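Drakdale drops regional catalogues in favour of single national campaign

Homewares and clothing retailer Drakdale will stop producing separate catalogues for each of its sales regions and move to one national campaign from April, the company told store managers in February 2025.

The change ends a practice that has been in place since the company opened its second store. Until now each of the six regions has had its own catalogue, its own cover and, in many cases, its own prices. Store managers could ask for particular lines to be featured and could hold back products they did not think would sell locally.

Under the new arrangement, all planning will be handled by the marketing office in Flirnumberg. Regions will receive a finished campaign with a small section, usually the back two pages, left open for local offers.

Marketing director Florencio Robles said the old system had grown too slow for the way customers now shop.

"We were signing off winter covers while people were still buying sandals," Robles said. "By the time a catalogue had been through every region, half the prices had changed online and the stores were honouring two different tickets for the same jumper."

Robles said the company had looked at keeping regional editions and shortening the approval period, but found the savings were small. Most of the delay came from the number of versions, each of which needed its own proofreading, pricing check and print booking.

The agency Tripathi has been appointed to run the national campaign after a tender that began last year. Tripathi has handled Drakdale's email program for some time and will now also look after print, radio and outdoor advertising. Its contract covers three years, with a review after the first.

Drakdale did not disclose the value of the contract. It said overall spending on advertising would stay at its present level, with money taken out of printing and put into online advertising and the loyalty scheme.

The loyalty scheme is central to the plan. Drakdale has kept purchase records for members for several years but has made little use of them outside birthday vouchers. From April, members will be sent offers based on what they have bought before, and the timing of those offers will follow the weather where they live.

A trial of the approach ran across 66 stores last winter. Members there were divided into two groups, one receiving the normal catalogue and the other a shorter printed leaflet with follow-up emails. The company said the second group visited more often, although the average amount spent on each visit was slightly lower.

Robles described the result as encouraging but said it should not be read too closely. "It was a mild winter in some places and a long one in others. We know the emails brought people in. We don't yet know whether they would have come anyway a fortnight later."

Knitwear was the category that gained most in the trial, followed by bedding. Outdoor furniture did not move at all, which the company put down to the season. Knitwear will lead the first national campaign, with a smaller range of colours than in previous years and one price for each style across the country.
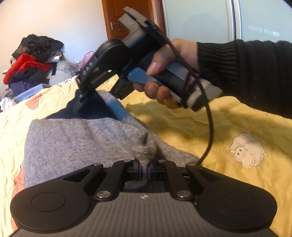

Gray knitwear on top of a darker garment.

The single price has drawn the most comment from stores. In the past, inland and northern stores were able to mark down heavier clothing early, often before the main season had finished elsewhere. Managers who spoke at the company's planning meeting were concerned that they would be left holding stock they could not clear.

Drakdale has agreed to let stores in warmer areas order less of the winter range and return part of what is left. The returned stock will go to the distribution centre at Flivberg, where it will be sent on to cooler areas or sold through the company's outlet site. Freight will be charged to head office and not to the store.

The company surveyed its customers before making the decision. It received 2,236 responses, most of them from loyalty members, and used them to decide how much printed material to keep. A majority said they still liked to have something on paper, but fewer than half had noticed which region their catalogue was meant for.

Older customers were more likely to say they kept the catalogue in the house and went back to it. Younger customers were more likely to have seen a product on their phone and then gone to a store to check the size or the feel of the fabric. Both groups ranked clear prices above photography and above competitions, which Drakdale has run in its catalogues every spring.

The competitions will be dropped. Robles said they had been popular with a small number of people who entered every year and had little effect on sales.

Printed material will continue in a reduced form. A leaflet will be delivered to households near stores four times a year, and copies will be available at store counters. Customers who do not want to receive emails will be able to ask for the leaflet by post at no charge.

Staff in the regional marketing offices have been told that their roles will change. Some will move to Flirnumberg, and others will be offered positions as local coordinators, working with store managers on the open pages and on community sponsorships. The company said it hoped to avoid forced redundancies but could not rule them out until everyone had been given the chance to respond.

Sponsorships will stay with the regions. Drakdale supports a number of junior sports clubs, agricultural shows and school fairs, and store managers had asked for an assurance that these would not be moved to the national office. Each region will keep its present sponsorship budget for the coming year, and existing agreements will be honoured in full.

Suppliers have also been briefed. Around 200 of them currently pay a contribution towards catalogue space, and the amounts have varied from region to region. The new schedule sets one rate for each size of placement, both in print and online. Suppliers with bookings beyond April can transfer them to the national campaign or have their payments refunded.

Small suppliers that sell in only one or two regions will not be expected to pay the national rate. They will be offered space on the open local pages, or in emails sent only to members in the areas where their products are stocked. Applications for that space will be taken through the regional coordinators, with the first round closing before the April launch.

One question still being worked through is what happens to the regional cover designs. Several regions have used local photographers and illustrators for years, and their covers have become familiar to customers. Robles said Tripathi had been asked to bring some of that work into the national campaign - possibly by changing the cover with each issue - but that no agreement had been reached on fees or on how the artists would be chosen.

Drakdale is also rewriting its guidelines on wording. Regional catalogues have at times used different names for the same item, so that a quilt in one edition was a doona in another and a comforter in a third. The national edition will use one name for each product, though the website's search will continue to recognise the others.

The company will measure the campaign on store visits, repeat purchases by members and the share of stock sold at full price. Figures will be reported to store managers each month, broken down by region, and the managers will be asked to comment on them before the next leaflet is planned.

Robles said the first leaflet was already with the printer and that the radio advertisements would be recorded shortly. Store managers will receive their display materials in the week before the launch, along with a price list and a contact number for the coordinators.

Customers who have questions about loyalty offers or mailing preferences can ask at any Drakdale store.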